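Orkari Evaluation Guide
Section 3: Reproducing the bun transfer result

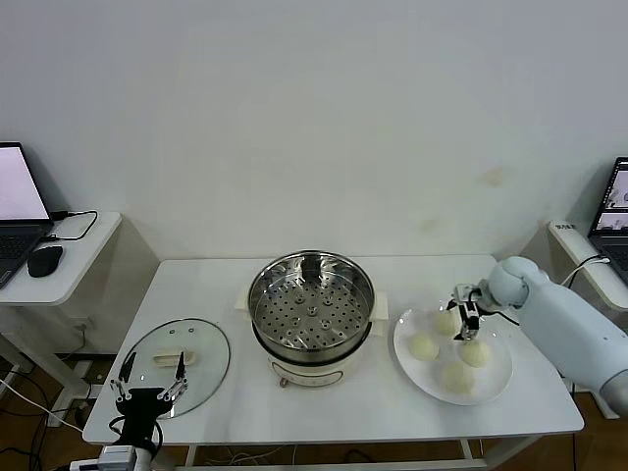

Read this section before you quote the Gusthorpe success rate to anyone. The rate comes from 686 scored trials, and the training set held 3914 demonstrations. Neither figure says how the policy copes with a pot it has never met – for that you need the steps below.

1. Load the Seravmont checkpoint on both arms. Do not fine-tune it first.

2. Set the lid flat on the table to the left of the cooker, and the plate of buns to the right.

3. Check that the steamer tier is empty and the cooker is switched off at the wall.

CAUTION: Keep hands clear of the table once the arms are enabled. The stop command takes effect at the end of the current motion step.

4. Start the run. Score a bun as moved only if it rests in the tier when the gripper has opened and drawn back.

5. Log drops, squashed buns and second attempts separately. The original scoring sheet counted a second attempt as a success, and we think this flatters the method.

6. Repeat with the plate turned and shifted by a hand's width.

Note: The Daher baseline was run with fixed plate positions. Comparing it with a shifted-plate run tells you very little.

Note: In our own repeat of 185 trials, most failures came at the grasp. The authors put theirs down to lighting. We changed the lighting and saw no clear difference – your room may behave otherwise.

7. Save the wrist camera video for every failed trial. A score without video should be left out of the report.

If your rate is higher than the published one, check step 5 again before going on to Section 4.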